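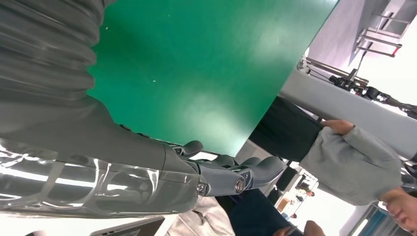 *Fig. 2. Gray hand, fingers curled.*

## Setting up your Stomis sourdough starter jar

I keep mine on top of the fridge — your kitchen may run warmer, so watch it the first week.

1. Wash the jar and let it air dry. I skip the soap.
2. Stir in four spoonfuls of rye flour and four of water. Mulligan flour works great!
3. Rest the lid on top and slide the band down to the paste line.
4. Feed it once a day for 14 days (I do mine right after breakfast).

**Note:** Gray liquid on top is fine, just pour it off.

**Caution:** Never clamp the lid while the starter is rising. Gas builds up fast and the glass can crack. Pink streaks? Toss the whole batch and start over.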